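Home > Water > Free-standing dispensers > Zota 428

Zota 428 bottle-fed water dispenser

Supplied and serviced by Zakaria Water, Bastonham

The Zota 428 is a free-standing dispenser for inverted bottles. It needs mains power but no plumbing, and it can be placed in any indoor room with a level floor and a fixed socket within reach. Water is drawn from the bottle by gravity into an internal reservoir, cooled there, and drawn off at the front. There is no pump.

This page covers the current cabinet. The earlier cabinet, with the screw-on drip tray, is no longer sold but is still serviced. To tell the two apart, look at the tray: on the current cabinet it lifts straight out.
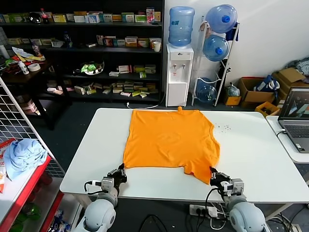 Specification

Type: free-standing, bottle on top
Width: 428 mm
Weight, empty: 17 kg
Taps: 2 (one chilled, one room temperature)
Thermostat: Zollix, sealed, set at the works
Reservoir: stainless steel, removable lid
Bottle seat: dry-lift collar with spike
Drip tray: lift-out, no drain connection
Supply: mains, moulded plug, fused
Guarantee: 2 years, parts and labour

Bottles and cups are not included. The collar accepts the usual returnable bottle with a push-through cap. It does not accept screw-neck bottles, and no adaptor is offered. We have tested several sold by others and all of them let air past the seal, which causes the reservoir to overfill.

Where to stand it

Choose a firm, level floor. The front feet are adjustable and the rear feet are not, so set the rear first and bring the front up to meet the level. A cabinet that leans forward will drip from the chilled tap long after it has been closed. A cabinet that leans back will shorten the life of the compressor mounts.

Leave a hand's width clear behind the cabinet and on both sides. The condenser is at the rear and gives off heat. Do not push the cabinet back against a curtain, a radiator or stored card boxes. Keep it out of direct sun, both for the sake of the cooling and to hold back algae in the bottle.

Think also about the person changing the bottle. A full bottle has to be lifted above the cabinet and turned over, and this needs clear floor in front. Where the dispenser stands behind a work table, allow a walkway wide enough to turn round in with the bottle held against the chest. If two people are needed, plan for both of them.

The floor should be one that can be mopped. Carpet is permitted, though a mat is advised and we do not accept claims for marked carpet.

First use

1. Stand the cabinet upright and leave it overnight before switching on. It may have been carried on its side.
2. Wash your hands. Remove the tape from the collar and wipe the spike with the cloth supplied in the sachet.
3. Wipe the cap of the bottle. Peel off the label but leave the cap in place.
4. Lift the bottle, turn it over in one movement and lower it on to the spike. Air will rise through the water for a short time and then stop.
5. Open each tap until water runs without spitting. Discard the first jugful.
6. Switch on at the wall, then at the rear of the cabinet.

Do not switch on with the reservoir empty. The thermostat will call for cooling and the reservoir wall will frost, and the frost can distort the lid.

Electrical supply

The dispenser must have its own fixed wall socket. The compressor draws a short, heavy current each time it starts, and a shared lead is likely to run warm at the plug. It may also disturb other equipment on the same lead. The socket should be to one side of the cabinet and above floor level, so that it can be reached without moving anything and is clear of spilt water. 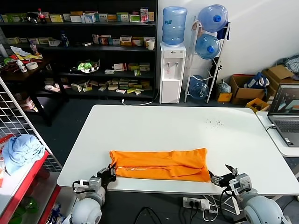
Most of the faults we are called out to are supply faults. The cabinet is moved to a new spot, the lead no longer reaches, and an extension is brought in as a stopgap and stays. A power strip on the floor under the front edge of a table, filled with plugs and with further cords trailing over the floor, is common in workrooms and may be perfectly adequate for a laptop. It should not be used for a Zota. If the dispenser has to stand in such a room, have a socket fitted on the wall beside it, and keep the route from the dispenser to the tables free of leads, as this is the route along which water will be carried.

Do not cut off the moulded plug. If it is damaged, ask us for a replacement lead. The lead is held by a clip inside the rear panel and takes a few minutes to change, but the panel must be removed by a competent person with the supply disconnected.

Cleaning and sanitising

Empty and rinse the drip tray daily. Wipe the taps with a clean damp cloth, working from the outlet upwards. Do not use bleach sprays, cream cleaners or scouring pads on the cabinet, which is painted steel with a moulded front and will dull.

The inside of the reservoir should be sanitised every quarter and whenever the dispenser has been left unused for more than a fortnight. The work can be done by the user with the Zakaria sanitising pack, or by us under a service plan. Drain the reservoir fully through the rear plug first. What comes through the taps is not the full contents.

Fault finding

Chilled water not cold: check both switches, then the clearance at the rear. Heavy use will also draw water off faster than it can be cooled. Allow an hour and try again.

Water under the cabinet: remove the bottle and look for a hairline crack in the neck. A cracked bottle admits air and the reservoir overfills. If the bottle is sound, check the rear plug.

Slow flow: the bottle is nearly empty, or the cap was not fully pierced. Lift and reseat it.

Loud hum on starting: normal if brief. If it continues, switch off and call the service desk.

Spares

Tap, chilled (blue lever)
Tap, room temperature (white lever)
Drip tray and grille
Dry-lift collar with spike
Front foot, adjustable
Mains lead with moulded plug
Sanitising pack

Taps are sold singly. Quote the serial number from the plate inside the rear panel vent, as the thread changed with the current cabinet - the older taps will start in the new body but will not seal.

Service and ordering

Sales and bottle deliveries: Ewurabena Issahaku
Service desk and spares: Leonidas Xenos
Technical enquiries: Yaa Zakaria

Bottle orders placed before noon go out on the next Bastonham round. The bottle depot is closed for stocktaking during the last week of November. Empties should be left upright, capped and under cover.

Related items

Bottle rack, stacking
Cup holder, magnetic
Floor mat, ribbed
Zota bench-top dispenser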